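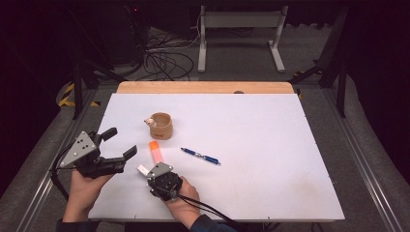
I am in my second year of learning shorthand by myself, and I would like to ask how other people organise their revision. My trouble is not the speed but the reading back. I can write a page in the evening and two days later I cannot read a third of it. At present I write with a blue ballpoint and afterwards go over the unclear outlines with an orange highlighter, the fluorescent sort, so the page becomes more orange every week. My teacher book (a very old one, bought in Ponce) says never to mark the notes at all. Is this still good advice?
ysotelo, May 27, 2018

Reply by Apolinar V.
The book is right, in my opinion. If you mark the outline, your eye goes to the mark and you remember the place on the page. Then you believe you can read it. I filled 17 notebooks before I understood this. Copy the bad outlines on a separate sheet and read them there, in another order.

Reply by deltunness_clerk
I don't agree with Apolinar. For a beginner the separate sheet is one more task, and most people stop doing it by the second week. I marked everything in my first year and I passed the office test in Deltunness in December. The marks became fewer without any effort from me.

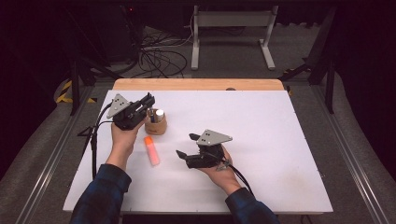 How long should one wait before reading the notes back?
One night is enough in the beginning, and after a few months you can leave them for a week.

I put it so because my husband asked me the same when he started, and it was the first thing in the book he wanted to know. If you read them the same evening, you are only remembering what you heard.

Reply by Apolinar V.
A week is too long for a person who already loses a third of the page after two days. She will be discouraged. I would say one night, and then the same page again after 7 days.

Reply by ysotelo
Thank you both. I tried the separate sheet with last month's pages. I must admit that it was unpleasant, but I found out that nearly all my mistakes come from the vowels, which I leave out when I am tired. 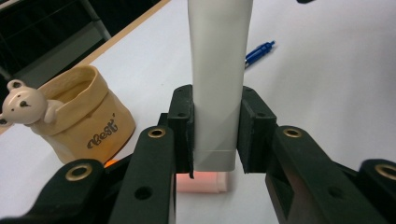 The consonants I can read quite well, even the small ones. So perhaps I should write the first vowel always and leave out only the others? My list of common words has 3,000 entries and I don't want to learn them again in a new form.

Reply by E. Sandoval
Write the first vowel, yes, but only in names and in rare words. The common ones you will recognise from the sentence. And please don't throw away the highlighter, just keep it for the names.

Reply by deltunness_clerk
With this I can agree.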